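Notebook, November, lounge corner at Diltholm

Coffee table reset, second pass. Start 2:30. Table is the glass teardrop one on the pale gray rug. Marks show up on it at once, so wiped the top with the Pollia spray before putting anything down. 200 ml left in the bottle, need to reorder.

Layout as agreed with Kwan: tray on the left, plate in the middle, drinks and snacks together at the back. Waste bin stays on the rug to the right of the table.
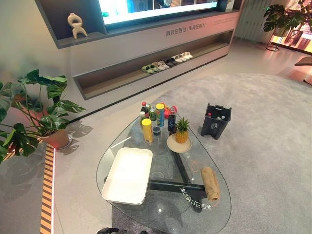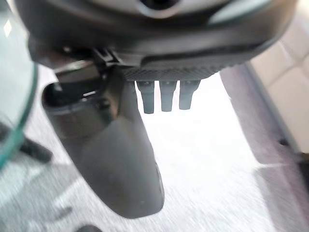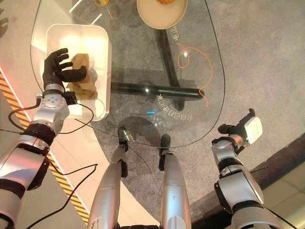
Glass table, tray and plate.

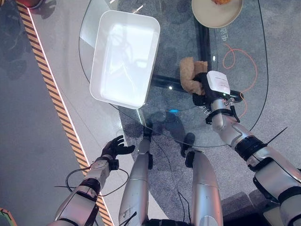 Timing: 35 min for the first pass, 30 for this one. Most of the difference is the bottles, which I sorted by height this time before starting. Farno cloths leave lint on the glass edge. Try the old microfiber ones next time.

Open points:
Orange cord still needs a clip or a route under the rug.
Bin liner, change before the next pass. Caps go in the separate bag.
Check the rubber pads between base and glass. Last month 2 were hard and one had shifted.
Ask Kwan for a second tray, same size.

Stopped at 3:00.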